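Gekero two-section storage tub: a long review after a winter and a spring of use

I should say straight off that I am a person who owns too many tubs. There are tubs under the stairs, tubs in the spare room, and one in the boot of the car that I have been meaning to empty since we moved to Usimbridge. So when my sister-in-law heard I had ordered another one she laughed down the phone at me for quite a while, and I can't say I blame her. But this one was for the toys, and the toys had got beyond a joke.

We have two small people in the house most afternoons (grandchildren, four and six) and they are builders. Everything gets built with. Blocks mostly, but also tins from the cupboard, my good coasters and once a whole packet of crackers. For years the blocks lived in a Jurnix canvas bag with a drawstring, which looked lovely on the shelf and was a nuisance in every other way. You could never see what was at the bottom, so the whole lot got tipped out on the rug each time, and then of course it all had to go back in through a hole the size of a dinner plate.

Choosing it

I looked at far more tubs than any sensible person would. The Gekero shop page has 3,083 reviews for this one and I must have read a good hundred of them over several pots of tea. The happy people liked that it was open at the top and that it was split into two. The unhappy people mostly seemed to have wanted a lid, and I do think that if you want a lid you should buy something with a lid. A few grumbled about the delivery, which in my case was perfectly all right. It came in a plain box at eight in the morning and I was in my dressing gown, but that is hardly Gekero's fault.

I also thought hard about the Biswas one, a handsome thing with rope handles. It cost a good deal more and had no divider, and I know my grandchildren. Without a divider everything becomes soup.

Living with it

The divider is what sold it to me and it is still my favourite part. Blocks go in the front, and the back is for whatever the current craze may be. We have had farm animals in there, then train track, then a very large number of acorns. When a craze ends I clear out the back and it waits for the next one, and the blocks carry on as before in the front. The children took to the system at once, I think because they could see straight down into it and didn't need anything explained.

The slope of the divider is clever too. Small hands can slide a block down it, and they do, over and over, with sound effects. It does get noisy! If you live in a flat with somebody underneath you, put a folded blanket under the tub before you let anyone near it.

As for size, it's big. I had measured, and it was still bigger than I'd pictured in my head. The leaflet says 60 litres altogether, and I can well believe it. On the floor it takes up the corner where the magazine rack used to be, and on a table it takes up rather a lot of the table, so do get the tape measure out first and then add a bit for luck.

Our set of blocks came from a school sale and is all plain colours, the dark green and the reddish-brown being the ones that get fought over. They tend to end up on top of the pile, or on their own in the tub while the rest are out on the rug being a castle. 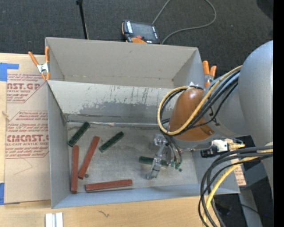
How it has worn

Now for the grumble, and I'm sorry to have one. The finish marks. The grey looked very smart out of the box and I had hoped it would go on looking smart for longer than it has. The divider has taken the worst of it, being the slide, and the floor of the block side is scuffed as well. I have tried warm soapy water, then a paste of bicarbonate of soda, then one of those white sponges, and none of them brought it back. It doesn't affect the use of the thing in the slightest, and the children couldn't care less, but if you were planning to keep it in your best room you might mind.

Nothing has cracked, though, and I have been watching for it. The tub has been sat in, and it has been a boat. It was dragged down the garden in June and filled with water for a duck race, and afterwards I dried it with an old towel and it went back indoors to its usual job.

Cleaning it is easy enough. There are no fiddly bits apart from the bottom of the divider, where crumbs gather, and an old toothbrush sees to those.

Would I buy it again?

I would, yes, and I very nearly have, for the shed. I'd like Gekero to make one in a darker colour that hides its age a little better, and a pair of proper handles wouldn't hurt, as it's an awkward thing to carry when full. I'd give it four stars out of five. The canvas bag has gone upstairs and now holds wool.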